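Draped cloth

Print this page | E-mail this article
Shares: 99 | Comments: 11

Draped cloth is any piece of fabric hung, thrown or laid so that it falls under its own weight – over a chair back, a rail, a bed end or a window. It is among the simplest of household furnishings, and most homes have a good deal more of it than their owners would guess.

The way a cloth falls depends on its weight and weave. Soft fabrics gather into rounded folds, while stiffer ones stand away in creases and need coaxing. Colour plays its part too. A pink cloth will look deeper and redder inside its folds and paler, almost salmon, where it lies open, and a single dyed length may seem to hold 2 or more shades at once.

In her household handbook Loltgate, Puspita Wuisan gives a whole chapter to the subject, and a very companionable chapter it is. She advises shaking a cloth out well before hanging it, and leaving it overnight before fussing with the folds. Strong light near a draped cloth can wash out the surfaces beside it, she adds, and a thin curtain is a kindness in August.

See also: Curtain; Throw; Tablecloth 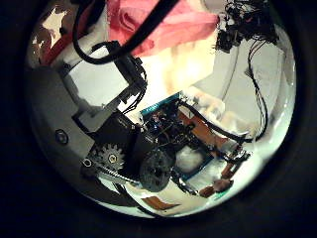
Pink fabric in soft folds, darker to one side, with black cable in front.

Contact us | Copyright Zoline | Back to top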